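Kitchen arm trial, Lilport - where we are in June

Hi all, this is my update on the Kudora kit, the one your grant paid for. I'll start with the money because I know you'll ask: we've spent 2,325 of the 2,746 you gave us, and what's left is set aside for a spare set of finger pads and the second year of the Kubo software license.

Most of my time has gone on the counter tasks, with breakfast things, and on getting the wrist camera to keep up with the arm. 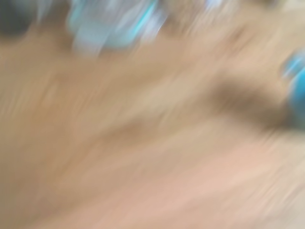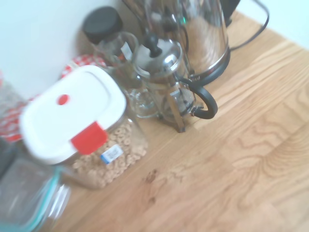 Glass is still the hard part. The arm is happy enough with anything that has a solid color, but clear jars and tumblers confuse it, and a shiny kettle is worse! I've been running 35 tries per object and writing down every miss (my notebook is a mess, but it's all in there). Slowing the arm between stops helps the camera a lot - Kudora's default speed is too quick for a crowded counter, and I'd want that changed before we recommend the kit to anyone.

Laiba Kiani read my draft and thinks I'm being too easy on them. She says the setup guide alone should cost them a star, that it took her 7 calls to support to get the calibration page to load, and that a small group home like Tevthorpe would have sent the whole thing back by then. She'd also like to see a price for repairs in writing.

I can't argue with the guide. I've asked Kudora for a new one and for that repair price, and I'll pass both along when they come. Next up is lids, then pouring with water only. If you'd like to come by and watch, Sunday afternoons are the quietest.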